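### 3.2 Following the ring shadow across the season

Saturn is a generous target for small telescopes, and the months near opposition are the best of all. On one side of that point the globe throws its shadow a little way onto the rings from the west. On the other side the shadow comes back from the east, and in between it all but vanishes. We wanted to know how well a modest amateur setup could catch that switch, and we were delighted by how clean the change looks in our stacked exposures from Brindwood.

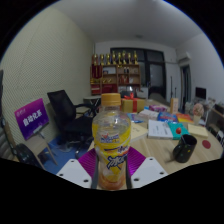 *Dayana Ospina, Kevin Mamani and Octavio Agudelo*
**Figure 4.** Plastic drink bottle with an orange-yellow ribbed cap.

We observed on 24 nights with the same telescope, taking 90 short exposures each night and keeping the sharpest 9 for stacking. Shadow width was measured along the outer edge of the B ring, where the contrast is strongest. Mamani and Ospina measured every stack separately, without seeing each other's values, and the two sets track each other beautifully.

The rings also brightened near opposition, and on the steadiest nights the effect jumped out even before any processing. We compare that brightening with the Puniseck series in Section 4.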